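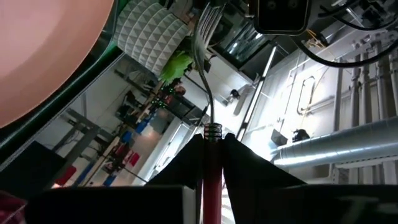
I'd been trying to pin Intan Mandagi down for a chat since March, and when she finally said yes it was on one condition: I had to come eat first. So I did! Two helpings of noodles later we were sitting on the back steps of Brelness, the little supper club she runs out of a former shoe repair shop, and she was telling me how close the whole thing came to never opening.

"I was a payroll clerk," she said. "Seven years of it. I was good at it too, I just used to sit there planning menus on the back of the timesheets."

The first suppers happened in her apartment. She borrowed chairs from Adi Tjoa across the hall, pushed her bed up against the wall and charged people whatever they felt like putting in a soup pot by the door. (The most anyone left was $75. The least was a bus transfer, and she still has it.) I asked if she was nervous that first time and she laughed so hard she had to put her tea down.

"I burned the rice. Who burns rice? I've made rice since I was 6! I sent Adi out to get more from the takeout place and we served it like it was ours, and this one guy asked me how I got it so fluffy."

That guy was Abdelkrim Berrada, and he's now her business partner, so I guess she's been forgiven. He does the baking and most of the worrying. He came out to join us for a bit with flour all up his arms and I asked him whether he really hadn't known about the rice.

"I found out two years in," he said. "She told me at the bank! We were about to sign the loan."

They signed it anyway. The shop had a leaky ceiling and a floor that sloped so badly you could put a lemon down by the front door and go pick it up in the kitchen. They fixed the ceiling. The floor they've mostly learned to live with, and the tables all have bits of cork under one side.

What I really wanted to know about was the menu, or the lack of one. You book a seat at Brelness and you get what you get. Intan picks it the same morning, after she's been to the market and called Sugeng Rondonuwu, who grows greens on a lot behind his brother's garage and doesn't always pick up the phone.

"If Sugeng has water spinach, it's water spinach," she said. "If he has nothing I'm in trouble and it's eggs. People love the egg nights, though. I get emails asking when the next one is and I have to say, well, ask Sugeng."

I wondered if folks ever complain. They do, sometimes. One woman wanted a written list of what she'd be eating for the next six weeks. Another couple brought their own steak in a cooler bag, and Intan cooked it for them ("it was a nice steak, I wasn't going to be rude about it") and then they ended up eating everybody else's dinner as well.

The room seats up to 75 if you count the yard, but she'd never fill it that way and she got a bit stern with me for even asking. A big night is half that. She likes to get to every table, and she likes to be home by eleven.

So what's next? There's been talk of a second place over on Strand, and I tried to get it out of both of them. Abdelkrim went back inside to check on his bread. Intan just poured me more tea and said they'd looked at a space, the rent was silly, and the landlord called her "young lady" 2 times in one conversation.

"I'd like to do breakfast," she said after a while. "Just porridge, the savory kind, with the crunchy bits on top. My mother made it when we were sick and I used to fake a cough to get some."

I told her I'd be first in line. She told me to bring my own chair.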